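3.2 Condition grading of used paperbacks

Listings were collected from two resale sites, Killberg and Hiler, during September. We kept only young adult thrillers sold in series, which left 80 copies from 12 titles. Each copy was graded by both authors using the nine-point scale of Dramani and Appiah, and the grade was compared with the seller's own wording. 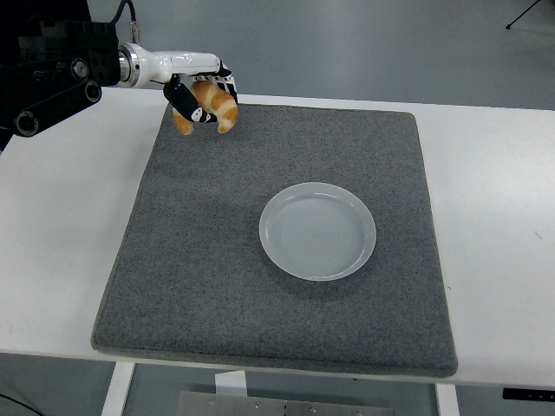 Figure 2. Robotic arm holding a croissant over a white table.

Sellers used "very good" for a wide range of copies. Creased spines were the most common fault left out of the listing text — former library stamps came second. Price followed the seller's wording more closely than it followed our grade, and free shipping made little difference once the total cost was compared.

Where the two graders disagreed, the lower grade was kept. Copies with missing pages were graded but left out of the price comparison in Section 4.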